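I met the owner of Floltetti on a Monday, at ten past seven in the morning, which she had described on the phone as "the quiet bit." It wasn't quiet at all! There was a kettle going, a radio going, and she was talking before I'd got my coat off.

Floltetti is a one-woman business that makes sorting and tidying sets for small kids, the kind with trays and little pieces that have to end up in the right spot. She started it at her kitchen table in Tevasholm, and she now rents a room over the old Pelkonen bakery (it still smells faintly of cardamom up there, I was starving the whole time).

"I hated tidying up as a kid," she told me. "My mother would say 'put it away' and I'd think, away where? Away isn't a place."

So she gives everything a place. Her first set was called Stavance and had 40 pieces, and she says it was far too many. Parents wrote to her about finding bits in the vacuum cleaner. She made 200 of those sets and sold 89, and the rest sat under her bed for most of a year.

"I used to lie there at night and feel them under me," she said, laughing. "Like the princess and the pea, only the pea was my savings."
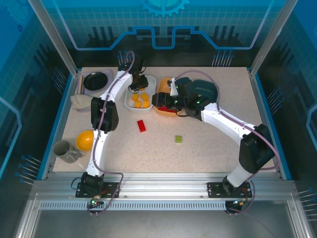
Trays are what she really wanted to talk about, and I'll admit I hadn't expected to have feelings about trays. She's very firm on them. A tray tells you where the job starts and where it stops, she says, and it should be plain so that the pieces do the shouting. I could see what she meant with the five little orange cubes bunched up in the white one, because my eye went straight to them. The round black plate gets a light gray tray, and she likes a folded cloth nearby too. "Folding is tidying as well," she said. "People forget the cloth."

I asked how she knows when a set is finished. She made a face.

"When I stop wanting to add a lid. I always want to add a lid. Kids don't want a lid, they want to see their stuff."

The new version of Stavance has far fewer pieces, and she has sold 367 of them so far, mostly to preschools and to grandparents. The grandparents are her favorites. They write long emails, and one sent her a drawing of a better box, which she pinned up over the sink and is seriously thinking about using.

And is her own place tidy? She laughed so hard she had to put her mug down.

"My desk is a disgrace. I've got one good drawer. Do you want to see the drawer?"

I did, and it was a very good drawer. String on the left, tape on the right, scissors in the middle with the handles facing out. She's bringing the new sets to the April market in Tevasholm, and she told me to come early if I want one with orange cubes.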